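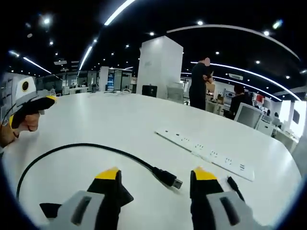 니카리(Nikari) 데스크 정리 트레이, 반년 써 보고 다시 들여왔어요

2024년 1월 15일
글: 솔베이그 린드홀름

책상 밑에 전선 뭉치 하나씩은 다들 키우고 계시죠? 저는 꽤 오래 키웠습니다. 노트북 충전기에 스탠드에 외장하드까지 꽂다 보면 발끝에 뭐가 자꾸 걸리는데, 귀찮아서 그냥 발로 쓱 밀어 두고 살았어요. 그러다 작년에 거래처 레이노넨(Leinonen)에서 샘플로 받은 게 이 트레이였고요, 써 보니 너무 편해서 결국 저희 가게에서 정식으로 팔게 됐습니다!

구조는 단순해요. 상판 아래에 나사로 고정하는 철제 트레이이고, 앞쪽이 살짝 낮아서 손을 넣기 쉽습니다. 나사는 6개가 들어 있는데 실제로 박는 건 네 개예요. 두 개는 여분이니까 서랍에 잘 넣어 두세요(저는 벌써 하나 잃어버렸어요). 길이는 335mm라 작은 책상에도 무난하게 들어가고, 긴 책상이라면 두 개를 나란히 다는 걸 추천합니다. 저도 집에서는 두 개 쓰고 있어요.

색은 흰색과 짙은 회색 두 가지예요. 흰색이 훨씬 많이 나가는데, 제 취향은 회색입니다. 먼지가 덜 보이거든요 ㅎㅎ

설치할 때 한 가지만요. 상판 두께를 꼭 먼저 재 보세요. 얇은 상판에는 동봉된 나사가 길 수 있어서, 주문하실 때 메모란에 두께를 적어 주시면 짧은 나사로 바꿔 보내 드립니다. 유리 상판에는 달 수 없고요. 전동 드릴이 없어도 괜찮은데, 드라이버로만 하면 팔이 좀 아파요. 저는 중간에 커피 한 잔 마시고 다시 했습니다. 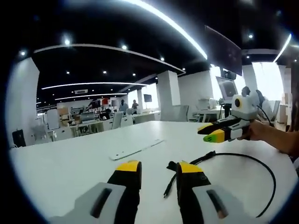 스투섬(Stutham), 3월 입고 예정

다음 물량은 3월에 스투섬 창고로 들어와요. 지난번에는 약 197개를 받았는데 생각보다 빨리 빠져서 기다리신 분들께 정말 죄송했어요. 이번에는 카우코 부오리넨 씨가 창고 쪽 일정을 챙겨 주고 계셔서 저도 한결 마음이 놓입니다. 예약하시면 입고되는 순서대로 문자를 드릴게요.

자주 받는 문의도 적어 둘게요. 어댑터가 큰 편이면 들어가느냐고들 하시는데, 노트북용 정도는 대부분 들어갑니다. 게이밍용 벽돌 같은 어댑터는 옆으로 눕혀야 해요. 그리고 선이 많으신 분은 벨크로 타이를 같이 사세요. 트레이에 넣기 전에 한 번 묶어 두면 나중에 하나만 뺄 때 훨씬 덜 성가셔요. 케이블 타이로 꽉 조이는 건 말리고 싶어요. 저 그랬다가 가위로 충전선까지 잘라 먹은 사람입니다...

반품은 나사를 박기 전이라면 언제든 편하게 말씀해 주세요. 도색이 벗겨진 채로 도착했다면 사진 한 장만 보내 주시면 바로 교환해 드려요. 회색은 예약 물량이 적은 편이니 회색파 여러분은 조금 서둘러 주시고요!

함께 보면 좋은 상품
스투반세(Stuvance) 벨크로 타이 세트
니카리 책상용 헤드폰 걸이
레이노넨 모니터 받침대, 낮은 형
오스카리 티카넨의 책상 정리 노트
짧은 나사 세트(얇은 상판용)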